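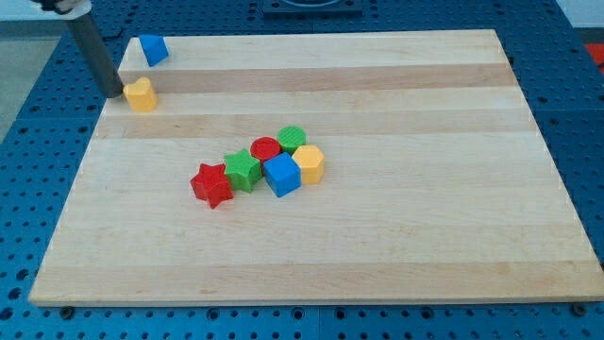
Projects > Equipment Program > Progress reports > Second report, September

Prepared by Brendan Horgan for the Mets equipment fund
Site: Mustville

Where we are

The bench at Mustville is set up and in daily use. The arm went onto the perforated blue table in the first week and hasn't been moved. The trial work is the block task described in our application: pushing coloured plastic shapes across a plank board with a single rod-shaped finger. The shapes are stars, cylinders, a cube, a hexagon, a heart and a triangular prism, so the flat-sided pieces and the round ones behave quite differently under the same push.

We chose pushing over grasping for this stage to keep the hardware budget down. The rod has no moving parts. Cillian Moriarty has logged 800 pushes so far, against the number we put in the plan for the whole first half, so we are ahead on that line.

What we have learned about the equipment

The cylinders are the hardest pieces to steer. They roll off the rounded tip unless the push is close to dead centre, and a bunch of shapes sitting tight together is slower to deal with than single pieces. Separating one block from its neighbours takes up more of the working day than we budgeted for. The heart is better than we expected once the tip is set against its side.

The board has been fine. It can be lifted off for cleaning, and the grid of holes in the table means fixtures go back in the same spot afterwards. We would buy the same table again.

Spending

Purchases to date are the table, the board, two sets of blocks and the rod fingers. Grodus supplied the table panels and was late with them, which cost us 4 working days at the start. The fingers came from Stulance. Wear on the tips is light, and we have not opened the spares.

One item has changed. The application asked for a powered two-jaw gripper this financial year. We would like to push that to next year and spend part of the money on a second table, so that one bench can be reset while the other is running. Resetting the blocks by hand takes 20 minutes out of every hour – more than any other single cause of lost time. The rest would stay unspent until the gripper is ordered.

Stulance has quoted on the gripper and will hold the price for 3 months. Grodus has been asked for a firm delivery date on the table panels before we commit to anything.

Staffing

Cillian runs the bench in the mornings and does the log after lunch. Brendan covers leave. We have not needed the casual hours in the budget and don't expect to this half.

Decisions needed from the fund

Approval to defer the powered gripper to next year.
Approval to move part of that line to a second table, same model as the first.
Confirmation that the unused casual hours can be carried over.

Next period

If the second table is approved, we will order it straight away and fit it beside the existing one. The power and floor space are already there. Until then the work carries on as planned, with more time on the cylinders and on breaking up tight groups. The next report will include the full push log and the supplier invoices.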